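Universidad de Waslow
Proyecto de fin de curso: comunicación en redes sociales para pequeñas entidades
Autoras: Hường Trương y Oanh La
Tutora: Huệ Nghiêm

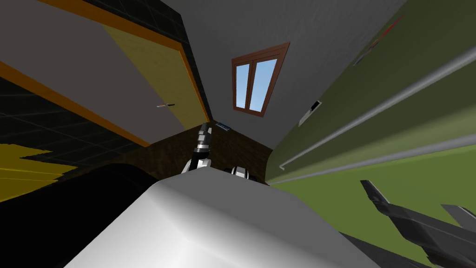
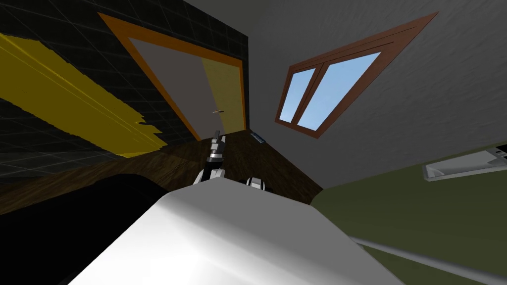
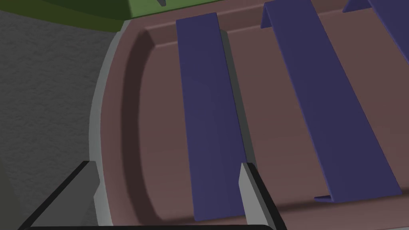
Figura 1. Tres vistas de una misma escena simulada, generadas por ordenador.

1. Objeto del trabajo

El presente informe expone el diseño y la evaluación de un calendario de publicaciones para la asociación cultural Đàm, con sede en Plundstead. La entidad mantenía tres perfiles en redes sociales, gestionados por personas distintas y sin criterios comunes de redacción ni de horario.

2. Metodología

Se revisaron 134 publicaciones anteriores, clasificadas según formato, hora de emisión y presencia de enlace a la página web. A partir de dicha clasificación se elaboró un plan de nueve semanas, iniciado en febrero, en el que todos los contenidos se programaron mediante la herramienta Zunine. Las respuestas a comentarios continuaron redactándose de forma manual y quedaron a cargo de Loan Võ, responsable de comunicación de la entidad.

3. Resultados

Las publicaciones emitidas a las 18 horas obtuvieron más respuestas que las matinales en dos de los tres perfiles. En el tercero no se apreció diferencia. La publicación simultánea del mismo texto en todos los perfiles redujo el tiempo de preparación, si bien generó errores de formato en las menciones, que hubo que corregir una a una.

4. Limitaciones

No se dispuso de datos de alcance previos al inicio del plan, por lo que la comparación se restringe al número de respuestas. Tampoco se evaluó la publicidad de pago.

5. Propuestas

Se recomienda adaptar el texto a cada perfil antes de su programación y conservar un registro mensual de las consultas recibidas. La plantilla utilizada figura en el anexo B, revisado por Châu Quách.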